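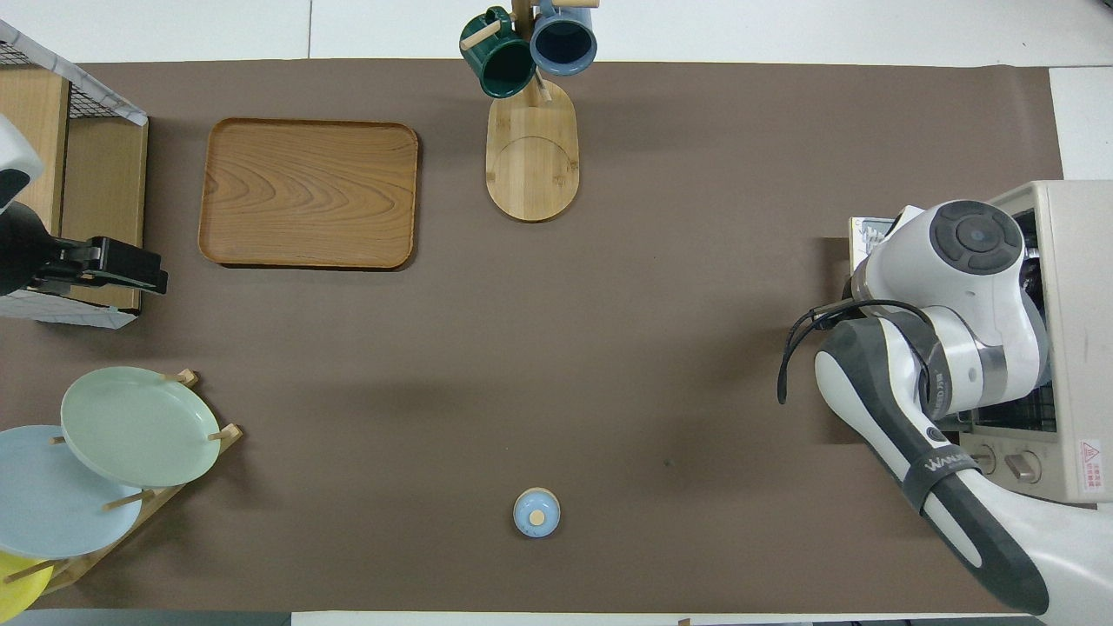 HAVERFORD, 29 Nov 2021 - Tirnine today released Warix, a clear water-based finish for wooden kitchenware. The product is supplied ready to use and needs no hardener or thinner. It is intended for small household articles that are handled daily and wiped clean, such as a wooden tray with a raised rim or a mug tree with hanging pegs. Warix dries to a low sheen and leaves the grain visible. It is not recommended for cutting boards or other surfaces that are cut with a knife.

Warix is applied by brush or lint-free cloth in 2 thin coats. The surface should be sanded and free of dust before the first coat. Drying time between coats is 5 hours at normal room temperature. The finished article may be handled the next day and reaches full hardness after 14 days. During that period it should be kept away from standing water and should not be stacked.

"Most complaints we receive concern end grain and the joints around pegs, where water sits," said Loretta Mahmoud, technical manager at Tirnine. "The new formula flows into those areas and stays flexible once cured."

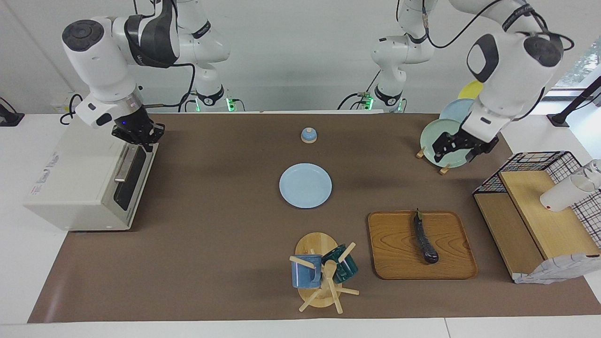
Existing oil finishes must be removed before Warix is applied. Wax residue will prevent bonding and should be cleaned off with mineral spirits, then left to dry overnight. Articles previously coated with Grullo, the company's earlier finish, need only a light sanding. Grullo will stay on sale until May, when remaining stock will be withdrawn.

Testing was carried out at the Haverford plant under Mudassar Memon. Sample panels went through 1688 wipe cycles with a damp cloth and mild dish soap. Panels were checked for whitening, loss of sheen and raised grain.

Warix is available to trade customers now. Application sheets and safety data are supplied with each order.

Press contact: Leilani Benavides, Tirnine, Haverford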